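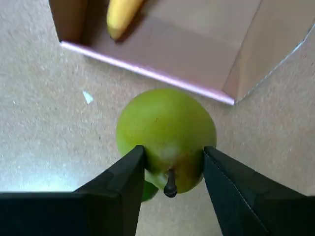
Tasar Orchards: Fruit Quality and Storage Department

We are the department which takes care of the fruit after it leaves the tree and before it goes to the shop. Tasar grows mostly pears, and also a smaller quantity of apples and plums, in the valley between Ternon and the river. The company was started by two families, and both of them still work here.

A pear is not a simple fruit to store. It ripens from the inside to the outside, so the skin can look very nice when the center is already soft. For this reason we do not judge by color only. From each delivery we take samples, we press the flesh with a small hand tester, and we measure the sugar in the juice. The results are written on the card of the delivery, and the card stays with the boxes until they are sold.

We have 3 cold rooms. The oldest one, which everybody calls Adomaitis after the builder, is used for the late pears until December. The other two were added when we began to sell to bakeries.

Who works in the department

Hanneke Willems is the head of the department. She came to us from a juice factory and she is responsible for all decisions about picking time.
Tarmo Bite looks after the cold rooms and the cooling machines.
Žydrūnas Butkienė does the sampling and keeps the delivery cards.
Urmas Ozoliņš speaks with the growers and plans the transport.

Last season we received about 666 deliveries, from our own trees and from neighbors who rent storage from us. If you are a small grower and you wish to store your pears here, please write to us before the picking starts, because the space is given in the order of the letters.

Visitors are welcome at the sorting hall in the morning, from 9 until 11. Please bring a warm jacket, also in summer.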